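Última actualización: 14 de noviembre de 2021

Cuaderno de taller – cubos de espuma, apilado sobre mesa blanca

Retomo lo que quedó pendiente de octubre: elegir el par de cubos para las fichas de apilado de Miltine. El lote de Flutov venía cortado de plancha y las aristas no salen vivas. Se nota al pasar el dedo y se nota más al poner uno encima de otro. Nazma Sultana propone lijar. No lo veo claro: la espuma suelta grano y la cara pierde planitud.

Par en uso: azul claro y rosa, de tamaño parecido. El resto del lote sigue en la caja. La mesa blanca mate va bien para ver el contorno; la sombra es blanda y no confunde el canto inferior.

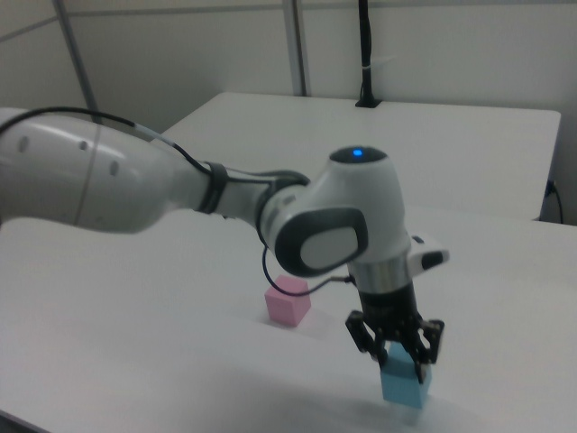
Masas en la balanza pequeña: azul 1,578 g, rosa 1,091 g. Tara comprobada con la pesa de 1,000 g antes y después, sin deriva. La diferencia me parece excesiva para dos piezas del mismo pedido. O la densidad no es la misma o el rosa se cortó corto en alguna cara – pendiente de pie de rey. Apunto las masas con coma decimal; en la hoja de Seren Jarman aparecían con punto y alguien las leyó como miles.

Procedimiento para la ficha:
– Soplar la mesa y las caras de contacto.
– Dejar el cubo superior sin empujar hacia abajo. La espuma cede y luego devuelve el desplazamiento.
– Anotar el giro respecto al inferior solo si se aprecia a simple vista.
– Esperar 20 s antes de dar la pila por estable.

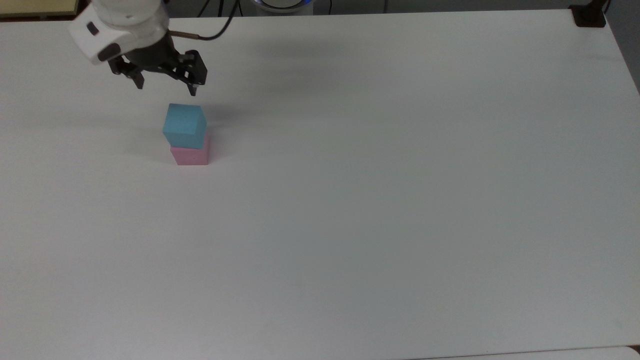 Las aristas redondeadas complican la medida del desfase. No hay un canto limpio desde el que tomar la distancia, así que uso el centro de la cara superior, marcado con plantilla de papel y sin tinta. La tinta se corre en el poro y ya estropeamos una pieza de Zivard de esa manera.

Pendiente: medir las tres cotas de cada cubo, preguntar a Flutov por la densidad de cada color y decidir si la ficha admite pares de masa distinta. De momento no lijar nada.

Comentarios

Nazma Sultana: Con lija muy fina y en seco no suelta tanto. Puedo probar en un recorte.

Seren Jarman: Corregida la hoja, ahora con coma. ¿La balanza es la del armario o la de Miah?

Nazma Sultana: La del armario.

Entradas relacionadas
Espuma de Zivard: manchas de tinta en el poro
Plantillas de papel para centrar caras
Ficha de apilado Miltine, borrador de octubre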